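Subject: Re: [cell-planning] Second arm for the Sumo cell, budget lines
From: Yu-ting Chiu 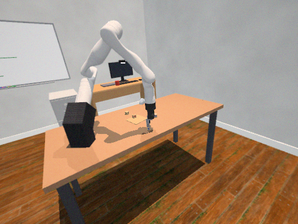

Block task in simulation: arm on the long table, square target area, four small cubes.

Rowena,

My answers follow your points. The layout is the one I would like to cost, with the arm base near one end of the table and the cubes and square out on the tabletop.

On Friday Rowena Soriano wrote:

> 1. Is the Petrenko quote for the arm alone, or arm plus gripper?
> 2. Do we need the long table? The short one is already in storage.
> 3. Can the second arm wait until the Fallex money is released?

1. Arm and controller only. The gripper is a separate line, and so are the spare fingers. Petrenko wants 827 for the finger set, and I would order one set with the arm. Lead time is 6 weeks for the arm and nearly twice that for the gripper, so the gripper order has to go in first.

2. Yes. The short table leaves no clear space past the target area once the base is bolted down. Costach will cut the top to our drawing and supply steel legs. Please keep their line at the full amount until they confirm the load rating. I don't want to add bracing later out of the contingency.

3. It can wait. What can't wait is floor space and power. If the electrician is coming in February anyway, have both circuits run on the same visit. The second one can stay capped.

Two items missing from your sheet:

- Simulation seats. We have 25 and the renewal form lists 26. Either somebody added one or the form is wrong. I have asked the vendor.
- Cubes. The sim uses plain small cubes with markings on the faces. We need real ones cut to the same size as the model, plus spares. Put them under consumables.

I left the desk and monitor off the request. They are in the room model, but we already own both.

If the gripper line is approved before the arm line, please tell me the same day and I will release it separately.

Yu-ting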